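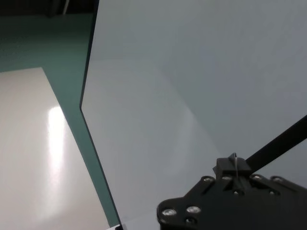 2024-09-28
Bench 2, banner cell. Handling rules, second pass.

Purpose of the session was to go through the draft handling rules with the arm live and note where the wording fails. The August draft was written at a desk and it shows. Jolanta Urbańczyk read out the clauses, I ran the cell and kept the notes. Rule numbers below are those of the draft.

Rule 1. Clearance to fixed panels.
Draft says "keep a safe distance". Useless, since two people will read it two ways. Replace with a figure: 100 mm from any part of the wrist, including the mounting plate and its screws, to the nearest fixed panel. Measure from the outermost point of the plate. The tool centre point is the wrong datum for this. On the Farkov cell the plate touched a side panel while the logged tool position was well inside the limit, and the log looked clean for a week before anyone checked the paint.

Rule 2. Approach speed.
Inside the clearance zone: 20 mm/s. Outside it, whatever the job file says. No change, except that the limit must sit in the controller and not in the job file. Engelhardt's people keep theirs in the job file and it gets copied over.

Rule 3. Cables and wires at the wrist.
Draft asks for cables to be "tidy". Proposed wording: every loose cable or wire at the wrist is to be traced by hand from connector to first fixing before the motors are enabled, and again after any tool change. If it can be pulled into the path of a finger, it gets a clip. Tape is allowed for one session only and goes on the defect sheet. Connectors left unplugged are to be capped and written down.

Rule 4. Screws on the mounting plate.
Paint-mark after torquing. Marks are checked at start of shift. A broken mark stops work until the screw has been torqued again and initialled. Jolanta wants the torque value printed in the rule. I would sooner refer to the Fasix tool sheet, because the value changes with the plate. Left open.

Rule 5. Contact with printed surfaces.
Fingers may rest against printed fabric but may not be dragged along it under load. Retreat is along the line of approach. Lettering and logos count as no-grip areas; take the cloth at a corner or a plain hem. The job file must name the grip point before the run.

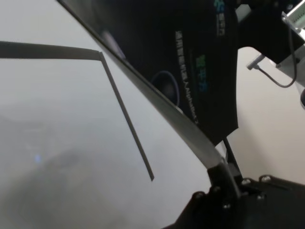
Soft goods, rules 6 to 8

These three were lifted from the rigid parts sheet with hardly a word changed. Most of the session went on them.

Rule 6. Grip on cloth. The rigid sheet asks for a confirmed finger gap. With bunched cloth the gap says little, as the same corner closes to a different width each time depending on the folds. Proposed: set a force limit, log the gap for information only, and confirm the hold by eye before any lift.

Rule 7. Keeping clear of frames. A hanging sheet takes up more room than its drawing. The keep-out zone has to cover the full swing of the cloth, worked out from the grip point to the furthest free corner.
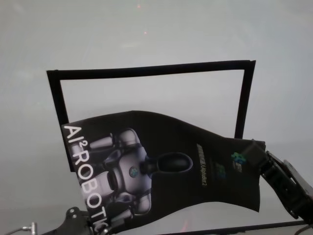

Where two arms share the work, only one may move while the cloth is held, and the other stays parked with its fingers open. Jolanta asked if parked means motors off. It does not in the draft. We agreed it should mean brakes on, motors off, and the wording now says so.

Rule 8. Release. Open the fingers fully before retreating. No half-open release, even where it saves time.

Records
Defect sheet 201 is still open (missing clip, rule 3). The Editz log counter stood at 1,063 at close. I have asked for the grip force to be stored next to the gap value, otherwise rule 6 can't be audited.

To do
Jolanta: rewrite 6 and 7, decide on the torque question.
Me: move the speed limit into the controller, test it with the job file limit removed.
Both: read rule 5 again once the other bench has tried it.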